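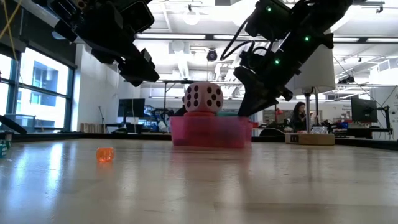 What does Carko Sync 2 change for existing users? It replaces the separate import and export modules with a single connector that runs as a background service and needs no client library on the host.

June 10, 2021

14 comments | Share

Ositz has released version 2 of Carko Sync, its tool for copying tables between database servers. The connector now reads the Madon transaction log directly, so full table scans are needed only on the first run. Later runs transfer changed rows in batches of 2000. The batch size can be set in the configuration file.

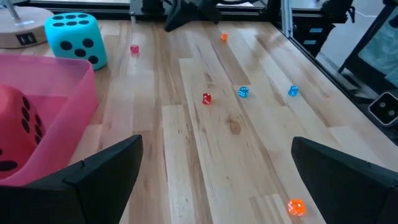 Translucent dice on a wooden tabletop.

The release adds 13 data type mappings, mostly for date and interval columns, and fixes 65 reported defects. One of these caused time zone offsets to be dropped when the target was a Sisay server. Job files from version 1 are converted at first start, and the old files are kept in the same folder.

Installers are available for 64-bit Windows and Linux. The 32-bit build will receive security fixes until December.

Shares: 27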